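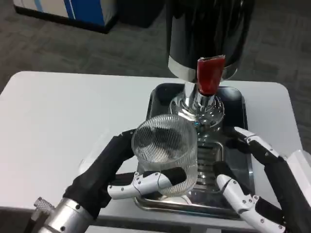 A ribbed tumbler under the spout

Cold brew or iced tea for a block party drinks table?
Posted by Pirkus in Food & Drink

I'm so excited about this one! Our street is having its first get-together in July, on a Sunday, and I put my hand up for drinks. I count 32 people so far, kids included. I want to make one big batch of something cold the night before and serve it from a dispenser. My heart says cold brew coffee, but my neighbor says iced tea is safer for a mixed crowd. How much do I make, how far ahead can I do it, and does it go bitter overnight? I have fridge room for two big pitchers and not a lot more.

Restico
Iced tea, and I say that as somebody who adores cold brew! Kids won't touch the coffee, and half the grown-ups stop drinking it after lunch.

Cold steeping is the way to go. Put the tea bags straight into cold water, one bag per cup, cover it and leave it in the fridge for eight hours or so. It comes out smooth and clear, and you skip the bitter edge you get when hot tea sits too long. Pull the bags out in the morning - don't squeeze them - and it will be lovely all day.
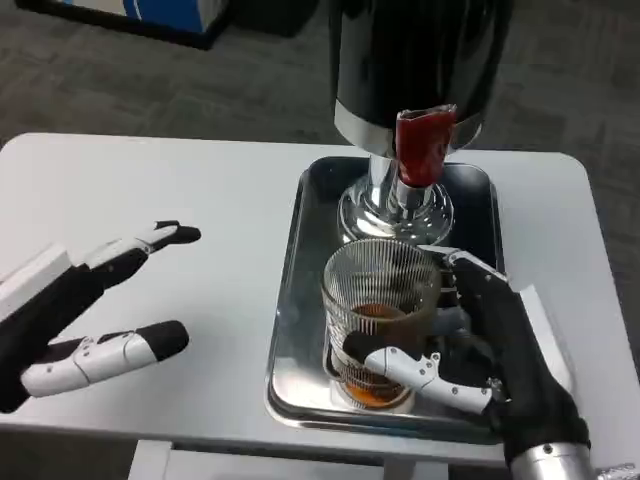 For amounts I work on two cups a head, so 64 cups for your crowd, and I'd go up to 72 if the forecast is hot. That's four and a half gallons, far more than two pitchers will hold. Brew it double strength (two bags per cup) and top it up with cold water as you refill. Buy more ice than seems sensible. Then buy another bag!

Sweeten it separately. Equal parts sugar and hot water, stirred until it goes clear, then cooled in a jar with a spoon next to it. People love fixing their own glass, and it saves you from guessing. Peach slices are wonderful in there too if you can get ripe ones.

Rastatora
tea. we did coffee one year and had loads left over

Bartoš
Why not both? I make a small jar of cold brew concentrate for the coffee people and let tea do the heavy lifting. One part coarse ground coffee to four parts water by weight, 19 hours in the fridge, then strain it twice through a paper filter. Cut it with the same amount of water or milk when you pour. Some 42 ounces of concentrate was plenty for our last cookout, and the leftovers made a fantastic affogato.

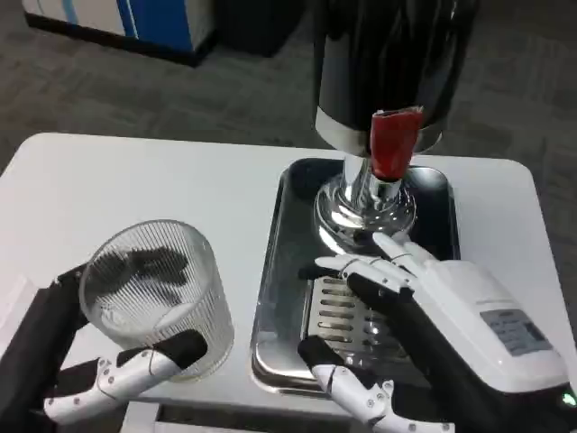
Related: How long does simple syrup keep in the fridge?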